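最后更新：2020年7月3日

先交代结论，省得有人翻到底：Osisum 的这只木碗，可以买，但别按宣传页上写的那个价值去买。我用了大半年，从去年十二月到现在，中间有两个月基本天天用，所以下面说的多半是毛病。

买它的时候我其实在找一只放在台面上、随手往里扔东西的碗。钥匙、零钱、橡皮、削下来的小木块，都行。陶碗我嫌响，塑料盒我嫌丑，藤编的容易积灰。Osisum 的页面上写着“整木车制，食品级木蜡油，一只碗陪你一辈子”，标价612元。同样大小的木碗，Llanos 家卖200元，杂货店里还有更便宜的。多出来的四百多块买的是什么，这就是我想弄明白的事。

## 外观和手感

浅色的木头，金黄偏淡，纹理很细。页面上没有写明树种，只写“欧洲阔叶材”，这种写法我一向不喜欢。写信去问客服，回信说“每批略有不同”，等于没答。这个价位连木头的名字都不肯给，我先扣一分。

碗口做得厚，而且是圆的，这一点要承认做得好。很多便宜木碗为了显得轻巧，把口沿车得很薄，磕一下就是一个缺口，潮湿季节还容易从口沿开始裂。这只碗到现在口沿没有裂，也没有起毛刺。代价是重，单手抓着口沿拿起来，手小的人会觉得别扭。
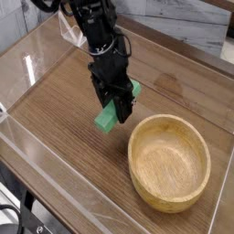

深浅是我比较在意的一项。网上卖的“收纳木碗”有一多半其实是盘子，边高不过两指，东西稍微堆一下就往外滚。这一只算是真正的碗，有相当的深度，外壁一路弯下去，空着的时候能看到碗底附近的木纹一圈一圈的，颜色比别处略深。有人喜欢这种纹路，我无所谓，但它有个实际的麻烦：颜色深的那一块恰好最难看出脏。我有一次往里放过没擦干净的颜料刮刀，过了几天才发现碗底沾了一点，用湿布擦了很久，最后还是拿细砂纸轻轻带了几下。

说到砂纸，宣传页讲“木蜡油表面，终身免维护”，我不信，也劝你不要信。用了三个多月，内壁经常蹭到的地方已经发干，手摸上去跟外壁明显不一样。我自己上了一遍普通的木蜡油，干透以后手感就回来了，花不了几个钱，但“免维护”三个字应该从页面上拿掉。

## 放东西

我拿它装的主要是硬的小件，还有几块绿色的方块。方块是从 Brisgate 的一套材料包里拆出来的，淡淡的薄荷绿，表面哑光，我拿来垫东西、试颜色，什么都干。方的东西放进圆碗里，天生就不老实，这是所有圆碗的通病，怪不到 Osisum 头上。但卖家在页面上特意放了一张整整齐齐码着方块的图，还配了句“归位自如”，那我就要说两句了。

方块放进去不会平躺，一头搭着碗底，另一头翘在内壁上，你想让它们排好队，是做不到的。如果你要收纳的是成套的方形物件，买个方盘子，Ferkodberg 有一款带隔板的，价钱只要这只碗的一小半，难看一点，但是每样东西都能放平。

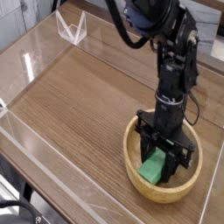

Evaristo Parisi 读过这篇的初稿以后给我留了一段话，我照录：你对圆碗的要求太苛刻了。斜着放有斜着放的好处，翘起来的那一头正好下手，从平底方盘里抠一块贴着边的方块才叫费劲。我家里那只用了快两年，从来没有上过油，也没见它怎么样。

关于好拿这一点，我后来专门留意过，他说得有道理。方盘里的东西贴边以后，指甲要伸进缝里去抠，圆碗里确实没有这个问题。至于两年没上油也没事，我持保留态度。他住的地方干燥，我这边一到梅雨季，连菜板都要长毛，这两种用法没法放在一起比。

## 稳不稳

底部没有加防滑垫，直接是木头对木头。放在我那张中棕色木纹的台面上，空碗轻轻一推就走。装了东西以后好很多，但如果你习惯从远一点的地方往里丢，碗会自己慢慢挪位置。我量过一次，丢了一下午的零碎，它往右边挪了大约9厘米。后来我把它固定靠右边放，丢的时候收着点劲，也就凑合了。

想贴防滑垫的注意，底面上也有蜡，普通的背胶贴不牢，我贴过两次都掉了。拿酒精擦一遍再贴会好一些，可是那一圈的颜色会变浅，介意的别试。

声音方面没什么可挑的。硬东西落进去是闷闷的一声，比陶碗客气得多，晚上用也不吵人。软一点的东西几乎听不见。

## 跟200元那只比

我把 Llanos 的那只也买了回来，两只并排用了70天。直说差别：

- 口沿：Osisum 厚而圆，Llanos 薄一些，我的那只已经有一处小磕痕。
- 内壁：Osisum 打磨得更细。Llanos 刚到手时有一小片毛糙，自己磨两下就好。
- 重量：Llanos 轻，拿来拿去更方便，空碗也更容易跑。
- 气味：Osisum 开箱有一股蜡味，晾了几天才散。Llanos 没什么味道。
- 包装：Osisum 的盒子很讲究，还附一张卡片，讲这只碗的“旅程”。我看完就扔了。

要是让我闭着眼睛摸，我能分出哪只贵，但分不出贵了四百多块。做工上的差距大概值一顿像样的饭钱，其余的钱花在盒子、卡片和那几张拍得很好看的页面图上了。

## 谁可以买

经常把碗搬来搬去、磕磕碰碰的人，厚口沿对你有用，等打折再下手，我见过它降到四百出头。拿来装水果的也可以，不过湿的水果先擦干。

只是想在桌角放个东西装钥匙的，买 Llanos 那只，或者随便哪家杂货店的，自己打磨一遍，上一遍油，效果差不到哪里去。

要装成套方块、卡片盒、方形印章之类的，圆碗都别考虑，不管哪个牌子。

“陪你一辈子”这句我没法评，才用了半年多。等过完这个梅雨季，如果碗底开裂或者变形，我会回来在开头补一行。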